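4.2 What the coupon did

The retailer we studied, Derulia, mails a paper coupon to its loyalty members every February. The coupon takes a fixed share off one item of the shopper's choice. It also lists, in very small type, the departments where the shopper may not make that choice. Cosmetics, luggage, small appliances and most shoes were excluded in the season we observed, along with anything already marked down. At the Flavstead store, where we collected receipts, this left mainly sweaters.

We hold 3,877 receipts from loyalty members at Flavstead during the coupon window. Of these, 1,488 carry a redeemed coupon. The rest belong to members who left the coupon at home, brought it and were refused, or never opened the envelope. The register records only the first kind of success, so we cannot separate the three groups from receipts alone. Store staff were confident that refusal was common, but they were also the people doing the refusing, and we treat their estimate with care.

The usual account of store coupons is that they sort shoppers by patience. People who mind the price will clip, carry and present the thing, while people who don't will pay the ticket price and get home sooner. Under that account, redeemers should buy cheaper goods and fewer of them. Our redeemers bought more items per visit than other members, and the discounted item was usually the most expensive one in the basket. This is sensible of them. A coupon good for one item is worth most on the largest eligible price, and shoppers at Flavstead appear to have worked this out without the help of a model.

What the model adds is the second item. Baskets with a coupon were more likely to contain something from an excluded department, and the excluded item was typically rung up after the discounted one. We read this as follows. The shopper comes in for shoes, learns at the shelf or at the register that shoes do not count, finds a sweater that does, and then buys the shoes anyway. The coupon has failed to discount what she wanted and sold her something she had not been thinking of. From the retailer's side it is hard to call this a failure.

There are duller readings. Redeemers may simply be heavier shoppers who would have bought both goods in any week. We compare each redeemer with her own visits in the months before the mailing, and the gap narrows but stays. Rung-up order is also a weak guide to the order of decisions, as anyone who has unloaded a cart can confirm. We report the result with the ordering variable and without it, and the sign does not change.

4.3 The competitor across the parking lot

Fusen, a discount chain, opened a store facing Derulia's in Flavstead 2 years before our receipts begin. It accepts no coupons and says so on a banner. Derulia's response was to accept Fusen's prices on matching goods, provided the shopper could show the price and the goods did match, down to color. Price matches are rare in our data. We suspect that shoppers who had already walked over to Fusen to find the lower price saw little reason to walk back.

The presence of Fusen matters for the estimates in one respect. Its weekly sale begins in the morning and Derulia's begins at 10 a.m., so early shoppers face one sale and late shoppers face both. We include time of day as a control. Dropping it raises the coupon effect slightly, and we prefer the smaller number.

4.4 Stock on hand

A discount on an absent sweater is a discount in name only. We therefore merged the receipts with counts from Sutanto, the inventory system the chain uses, which lists more than 3,000 eligible items for the store. The system counts an item as available if it is anywhere in the building – on the floor, in a fitting room, or in a carton behind the loading door. Shoppers use a narrower definition.

We drop items with no recorded sale in the window, on the grounds that an item can be eligible, in stock and still beyond anyone's reach. The costs of picking and moving goods enter the model as a constant and play no further part.

Figure 3. A KUKA robot arm reaching into a shallow gray bin on a wooden tabletop. 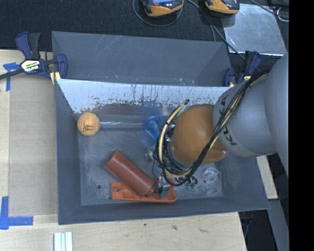
4.5 Limits

One store in one season cannot settle much. Flavstead is colder than most of the towns the chain serves, and a coupon that applies mainly to sweaters may do better there than elsewhere. We also lack receipts from shoppers outside the loyalty program, who pay full price and leave no name. Their habits may differ from those of members, and the chain has shown little interest in finding out while they continue to pay. Returns are missing as well. Some of the sweaters will have gone back in the following weeks, and our figures should be read as sales before second thoughts.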